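3. Putting the utensils away

Okay, spoons next! I keep mine right on the green dish, handles all pointing one way — it saves digging through a drawer at dinnertime.

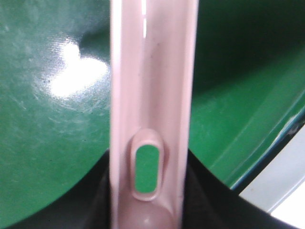
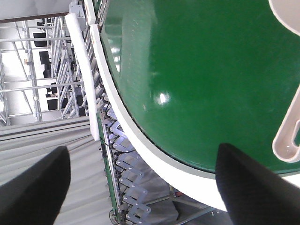 Slotted plastic pieces, pink first, then cream-white, with green behind both.

1. Wipe the green surface with a soft cloth. Mine picks up little scuffs, and I've quit fussing over them.
2. Lay each utensil down gently.

Note: the slot is handy for a hook, if you'd rather hang yours.

Caution: no scouring pads, please!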